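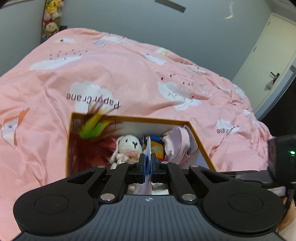 3.2 La journée portes ouvertes de septembre

Rechercher dans les articles OK
Dernière mise à jour : 27 mars 2020
Temps de lecture : 4 min

Figure 3. La pince à deux doigts, garnitures bleues refermées sur un article blanc très mince, au-dessus d'une boîte d'objets mous (plumes, lapin tricoté).

J'en viens à la partie que j'ai préféré écrire, celle où le public s'en mêle. La section 3.1 donnait les résultats obtenus au banc, avec des cubes bien rangés sur un plateau gris, et je dois dire que je commençais à m'en lasser ! Pour la journée portes ouvertes de Tralcombe, nous avons donc sorti la pince Vero du laboratoire et accueilli 66 visiteurs, répartis en petits groupes, dans des pièces meublées comme chez tout le monde.

Le principe tenait en une phrase : le visiteur désigne un objet dans la boîte, l'opérateur va le chercher avec la pince tenue à la main, et on note si la prise tient jusqu'au bord. La figure 3 donne une bonne idée de ce que l'on demandait aux doigts. La boîte est posée sur un couvre-lit froissé (une surface qui n'a rien de plan, donc), et les objets se touchent tous plus ou moins. Les plumes dépassent du rebord, les tricots offrent peu d'arêtes franches, et la feuille ou pièce blanche tenue entre les deux garnitures se présente presque par la tranche.

Sur l'ensemble de la journée, nous avons consigné 117 tentatives, dont 23 échecs. J'appelle échec toute prise perdue avant le bord de la boîte, y compris quand l'opérateur l'a rattrapée ensuite — le relecteur de Flundimier nous avait reproché, dans une version antérieure, d'être trop indulgents sur ce point, et il avait raison. Les pièces minces ont posé le plus de difficultés, surtout à l'approche : il faut faire descendre les deux bouts de doigts de part et d'autre sans pousser la pièce vers le fond. Les plumes, que je redoutais beaucoup, se sont laissé prendre assez volontiers, par touffes.

Je m'attendais à des questions sur la force de serrage (j'avais même préparé un petit tableau, resté dans mon sac). On m'a surtout demandé si la pince saurait plier du linge, et une visiteuse a voulu recommencer quatre fois avec le même lapin. Ces répétitions figurent dans le décompte, car nous n'avions prévu aucune règle pour les écarter.

Les essais ont été dépouillés avec la grille Durrani, décrite en annexe B, sans modification des seuils. La section 3.3 compare ces résultats à ceux du banc, objet par objet.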